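The Bulk Bin Will Not Save You

By Anitha Kotian

The sign over the dry goods at Getunum, the grocery chain that opened its third store in my part of town this winter, says BUY ONLY WHAT YOU NEED. I have walked under it a good many times. I have never once bought only what I needed.

Selling loose food is having another one of its moments. The pitch goes like this: no packaging, less waste, lower prices, and a shopper who thinks about quantities like a grown-up. I wanted to believe it. I also wanted to see a receipt. So for 28 days I bought every nut, bean, seed and grain my household eats from open bins, kept the paper, and then priced the same basket in sealed bags on the same aisle, two steps to the left.

The bins cost me 40 dollars more.

Some of that was my own fault. A scoop is a generous tool. You tip it, something rattles, and the bag weighs twice what you meant it to. Pouring any back feels rude, and in most stores it's against the rules. Usha Iyer, who ran the floor at a Thampi supermarket for years before she moved into teaching, told me that her store tried three sizes of scoop and kept the largest. Sales per customer went up and stayed up. "We didn't trick anyone," she said. "They had eyes." I suppose they did.

The rest was plain pricing. Red lentils were cheaper loose, and so were oats. Almonds were dearer, cashews a lot dearer, and anything with a coating of salt or chocolate was priced as if it had come by private jet. The label gives you a number per pound for one thing and per quarter pound for the next, and if you can do that math while holding a bag open with your elbow, you're a better shopper than I am.
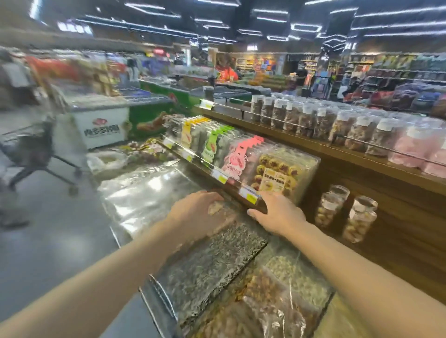 Not everyone thinks this is a fair test. Prakash Unnithan wrote to me after I mentioned it in my newsletter to say I'd missed the point entirely: he lives alone, he cooks from recipes that ask for two spoons of this and a handful of that, and a one-pound bag of anything goes stale in his cupboard. "You're comparing the price of a pound with the price of a pound," he wrote. "I've never wanted a pound of sunflower seeds in my life."

I'll give him that. For a single person who really does buy a handful, loose goods make sense, even at the higher rate. But that isn't the customer the stores are chasing. Walk past at six in the evening and look at the bags going through the register. They are not handfuls.

Then there's the packaging. The food in those bins doesn't grow in them. It comes to the back door in sacks, often lined with plastic, and the sacks get thrown out where shoppers don't see it happen. Teun Hermans, whose firm Vodovier supplies dry goods to small grocers, let me stand in his warehouse for a morning. He sells the same chickpeas in big sacks and in retail bags. The big sack does use less material per pound, he said, and he was happy to show me. He also said that his loose customers write off more stock than his bagged ones, thanks to spills, stale ends and bins that have to be emptied when somebody's kid puts a hand in. How much more? He wouldn't put a figure on it, and neither would the two chains I called.

That missing figure bothers me. If a store saves a gram of film and throws away a scoop of pecans, I'd like to know who came out ahead. The pecans took water, land and a truck. The film is bad, but it isn't that bad.

The best evidence I could find was a small survey from Skakbridge, a co-op that has sold loose food since long before it was fashionable. They asked 247 members what they did with what they'd bought. Nearly half had thrown some of it away in the past month, and the usual reason was that they couldn't tell how old it was. Of course they couldn't. The date was on the sack.

Skakbridge, to its credit, printed that result in its own bulletin and did something about it. The bins there now carry a fill date, and there's a stack of pencils so you can copy it onto your bag. I watched for a while and saw one man use a pencil. He was writing down a phone number.

I haven't given up on bins altogether. I still get my lentils and oats that way, and I bring a jar, filled to a line I marked at home with tape. The almonds come in a bag with a date on it. Last week at Getunum I looked for the fill date on the walnuts and asked at the service desk when I didn't find one. The young man there was very nice about it. He thought they were probably from March.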